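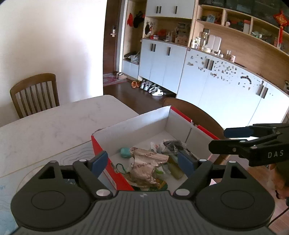
The box usually starts with a good reason. A lamp arrives, the lamp is taken out, and the box is too sturdy to throw away. For a day or two it stays by the door. Then a wrapper goes into it, then a bag, then a bottle that was meant for the recycling bin on the way out. By the end of the week it is a piece of furniture.

Most homes have one. In Dilley, a town of low houses and long driveways, the transfer station opens on Thursdays and Saturdays, and the people who run it can tell a lot from what comes in. The cardboard is clean on the outside and full of other things on the inside. Food wrappers, packing film, string, batteries, a toy with a missing wheel. All of it has to come out before the cardboard can go in the baler, and the sorting is done by hand on a long steel bench.

The town changed its rules last June. Before that, anything with a cardboard shell was taken as cardboard. Now a mixed box is turned back at the gate, or its owner can empty it at one of 4 tables set up along the fence. The tables were meant to be temporary. They have been there through a summer and a winter, and there is often a line for them on Saturday mornings.

Soft plastic is the hard part. Snack bags are made of thin layers, often plastic with a metal coating, and the layers can't be pulled apart at a price anyone wants to pay. Clear film is easier if it is clean and dry. Bottles are easier still. The trouble is that the three tend to travel together, and one greasy bag at the bottom of a load will mark everything packed around it.

Ukel, a small firm that leases a shed behind the station, buys the clear film. It takes it in bales and sells it on to a plant that makes decking boards and fence posts. The firm started with 11 drop-off bins at grocery stores around the county and took most of them out again within a year. Too much of what went in was the wrong kind of plastic. The bins that stayed are the ones placed next to a checkout, where a clerk can see them.

Purnia, the apartment complex on the east side of town, tried something different. It has 100 units and one trash room per building, and for years the trash room was where good intentions went to die. Boxes were left whole on the floor and other tenants filled them. Management put up signs, then larger signs. In the end it bolted a box cutter on a chain to the wall and put a flat bin beneath it with a slot too narrow for anything but flattened card. The floor has been mostly clear since then. The cutter has been replaced twice.

The same idea works at home, on a smaller scale. Cut the tape and fold the box on the day it comes in. Keep one bag on a hook for film and leave the snack wrappers out of it. If a box has to stay open, write a date on the side and empty it when the date comes, whatever is in it.

There is a cost to all this, mostly in time. One household on Hsieh Road kept a log over the winter and found it spent 20 minutes a week on sorting, a good part of it on string, tape and the small bits that fit no category. They still do it, though the log has stopped.

The county is due to vote on a single contract for all soft plastic. If it passes, wrappers would be collected with the film and burned for power at a plant two counties over. Some people in Dilley think that is a fair end for a chip bag. Others would like to see fewer chip bags - or at least ones made from a single layer. Until the vote the rules stay as they are, and the tables by the fence are open from eight to noon.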